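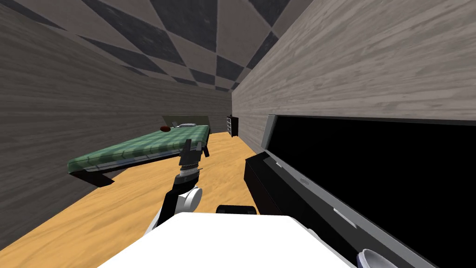 Punance Docket Alerts: Product Review
Zukholm Victim and Witness Assistance Office
Published Dec 30, 2018

Punance is a subscription service that monitors criminal court calendars and sends a notice when a hearing is added, moved or taken off. It is sold by Emon to public agencies, law offices and newsrooms. This office began using it in April to follow felony cases in which a victim or a victim's family had asked to be told of every court date. The review covers the standard agency plan, which allows up to 100 active cases.

Setup
Cases are entered by docket number or by the defendant's last name and year of birth. The docket number is the safer choice. Name searches returned several people with similar names, and the results page does not show the charge until a record is opened. Staff should have the charging document at hand when a case is first entered.

The first batch took most of a morning. A spreadsheet import is offered, but it rejected any row in which the docket number contained a hyphen, and our clerk's office uses hyphens in all of them. Emon's support desk confirmed the problem and advised removing the hyphens by hand.

Alerts
Notices are sent by email, text message or both. Each gives the case, the department, the old date and the new one. The wording is plain enough to forward to a family without editing, and this has been the most useful feature of the service. Under our earlier system, which relied on the printed calendar, an advocate had to write each message from the beginning.

Changes made by the clerk during business hours usually reached us within 60 minutes. Changes made from the bench were slower, and on 2 occasions a continuance was announced in open court and did not appear in Punance until the next morning. In one of those cases a family had already arranged travel for the original date. The service should not take the place of a telephone call to the assigned prosecutor on the day before a trial or a sentencing.

Plea agreements are handled poorly. When a defendant changes a plea ahead of trial, Punance reports only that the trial date has been vacated. It does not say that a plea was entered or that a sentencing date has been set, although the second item normally arrives in a separate notice. A relative who receives the first message alone may reasonably believe that the case has been dropped. We have turned off direct notices to families for this type of event – advocates now call them instead.

Privacy
The agency plan keeps contact details for victims and witnesses in a separate list that other subscribers cannot see. Access can be limited by staff role, and a log records who opened each entry. Sealed and juvenile matters are excluded from searches. We tested several sealed cases and found no trace of them.

Comparison with Kollár
Kollár, the product used by this office before the printed calendar was adopted as a stopgap, covers custody status as well as court dates. Punance does not. Any agency that must tell a victim when a defendant is released on bail will need a second source for that information. Kollár was harder to read on a telephone and allowed only 2 recipients for each case, a real limit in homicide matters where relatives may live in several states. Punance sets no such limit.

Cost and contract
Billing is annual, with no charge for additional staff accounts. Closed cases continue to count toward the plan limit until they are archived, and archiving must be done one record at a time.

Assessment
Punance is recommended for offices that follow scheduled hearings and have staff available to check important dates independently. It is not recommended as the only means of contact with victims' families. This office will renew for one year and has asked Emon in writing to correct the import fault and to add a distinct notice for a change of plea.

Rating: four out of five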